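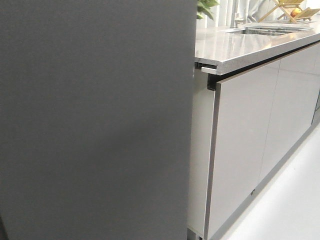 Halina Wieczorek wrote in after the May issue to say that handleless doors are all very well until you have bread dough up to your wrists, and would we please stop being so in love with them. She has a point! She also has fourteen brass knobs that she polishes twice a year and would not part with for anything, and she wants it on record that a knob gives you somewhere to hang a dish towel.

So this month's kitchen item is for Halina, and for everybody else who wrote back on the same subject, because I had no idea that plain gray doors and a stone countertop would fill up the mailbag like this. I love it. Keep them coming.

Let me say first what I like so much about a long, low run of cabinets with flat fronts. It calms a room down. You get one big speckled slab of stone going off down the length of the wall, and under it nothing but pale doors and a thin seam between them, and your eye just slides along. A gloss finish helps too, even a modest one, since it picks up whatever light the room has and passes it around. In a narrow kitchen with one window I'd take that over any amount of clever lighting. And a gray stone with white flecks in it is the most forgiving surface I have ever cooked on. Flour, salt, sugar, the crumbs from this morning: you can be halfway through lunch before you notice them. (Wipe it anyway. I do. Mostly.)

Now for the doors. There are two usual ways of opening a door with no handle. One is the push latch, where you press the front and it springs out at you. The other is some kind of gap or lip along the top or side where your fingers go in behind the edge. Halina's dough problem is real with both of them, but it is much worse with the finger gap, because dough gets into the gap and dries there, and then you are going after it with a toothpick. With a push latch you can use a knee, or a hip, or the back of your hand. I've been opening mine with my knee for years, and the only trouble is that I now try it in other people's kitchens.

Push latches do go out of adjustment, though, and this is what most of the letters were about. Wojciech Wróbel says the door next to his dishwasher won't sit back flush anymore, it always stands out a little from its neighbor, and he has been looking at it every evening since winter. Wojciech, go and get a screwdriver! On most modern hinges there are two screws that matter to you here. The one toward the back of the arm moves the door in and out from the cabinet, and the one nearer the front moves it from side to side. Give the back one a quarter turn on the top hinge, the same on the bottom hinge, close the door, and look. Then do it again if you need to. If the door has a push latch, leave it a small gap to travel in, or it won't have any room to spring and you'll be standing there pressing on it like a doorbell. The latch itself usually has a tip that screws in and out as well, so if the hinges are fine and the door still sits proud, try turning the tip in a bit.

Jolanta Ziółkowski had a good question about the overhang. Her countertop sticks out past the end of the last cabinet, and she wants to know if she should ask for it to be trimmed back. I wouldn't, as long as it is only a small overhang and you're not walking into the corner of it. A little lip of stone past the end panel keeps drips off the side, and it looks generous. What I would do is run your hand along underneath. Stone that has been properly set shouldn't rock when you lean on it. If it does, call whoever fitted it, and don't start stuffing folded cardboard in there yourself (Jolanta, I know you, and I know about the table).

Cleaning gloss fronts: this came up again and again, so here is my whole routine. Warm water with a small squirt of dish soap, a soft cloth that's wrung out well, then a dry cloth straight afterward. Go with long strokes, top to bottom. The drying is what gets rid of the streaks, so please don't skip it and then write to tell me it didn't work. No scouring powder and no green side of the sponge, ever. Little dark marks down near the floor are usually from shoes or chair legs, and a plain pencil eraser will often lift them, rubbed very lightly. Try it low down in a corner first.

For the stone itself, the same soap and water will do for every day. Keep lemon juice and vinegar off it if you don't know exactly what kind of stone you have, and if you spill some, get it up quickly. Radosław Stępień swears by a microfiber cloth from Porura and says a pack of 2 has lasted him through an entire renovation. I haven't tried them, so I'm only passing that on.

He also sent in his renovation bill, which made me laugh out loud. The whole new run of door fronts came to 1169, and the hinges and latches were 155 on top of that, and he says the second number hurt more, as he had forgotten to budget for it at all. If you are thinking of changing only the fronts and keeping your old cabinet boxes, please learn from Radosław and add up the hardware before you fall in love with a color. Keeping the boxes is a wonderful way to go, by the way. If they're square and solid there's no reason to pull them out, and you can be making soup again in a weekend. Measure every opening separately, even the ones that look the same. Mine were all different, and I live in a building where I was assured that everything is standard!

And a word on color, as three of you asked about going paler. Pale gray doors next to a white side panel look lovely, but get a sample of each and stand them up side by side in your own kitchen, once in the morning and once after dark. Some grays turn green next to white. Some go lilac. It's fun to watch, as long as you haven't paid yet.

Next month we're doing drawers: deep ones, shallow ones, the one where all the batteries live. Send me your divider ideas by the end of the month, and if anybody has found a decent way to store pot lids, I am all ears. Halina, you're welcome to write us the case for knobs. I'll give you as much space as you want.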